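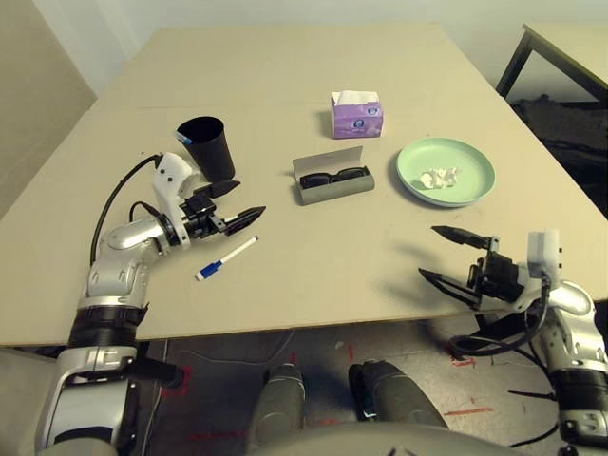

Nornano: desk tidying with two arms

Nornano is a set of recordings for one household chore, clearing a small table. We began it in January to answer a narrow question: can a two-arm robot put a desk in order when each object wants a different grip? A pen can be pinched almost anywhere. A crumpled tissue on a plate gives the fingers very little that is firm to hold, and an open glasses case with the glasses folded inside must be treated as two things, the lid and the body. Most of our difficulties come from these last two.

Contents

The release has 262 episodes. Every episode is one attempt at one written instruction, for example "put the marker in the cup" or "close the glasses case". There are 8 instructions in total, and the full list is in tasks.txt. Failed attempts are kept and have the label "fail" in the index. Please do not filter them out before you read the notes, as many of them fail only in the last second.

All episodes were recorded with a human operator who controlled both arms. The operators were Keisha Tran and Tamás Szénási. Tamás is left-handed, and one can see this in the data: in his episodes the left arm does more of the work. The operator is given for each episode, so you can split by this.

What works and what does not

We trained the Gruleo policy on this set for 3,000 steps. It picks up the marker well, also when the marker lies diagonally to the gripper. Putting it into the cup is less good, and the cup is sometimes pushed over. Closing the case is possible but slow. For the tissue, the policy often closes the fingers above it and then continues as if it holds something.

Our opinion is that this chore is not ready for a real home. A person would do it in less time than the robot needs for the first object, and would not need the table to stand in the same place.

Known problems

Two episodes have no gripper values for the right arm. They are listed in broken.txt.

The lighting was not controlled, so shadows of the grippers on the table change from one episode to another.

In the older files "plate" is written as "dish". Szabolcs Hajdu has a script which corrects this, but it is not merged yet.

Contact

Questions about the labels go to Etelka Boros, and questions about the file format to Piroska Bakos. Please write the episode number in the subject line.

Last change to this file: September 2019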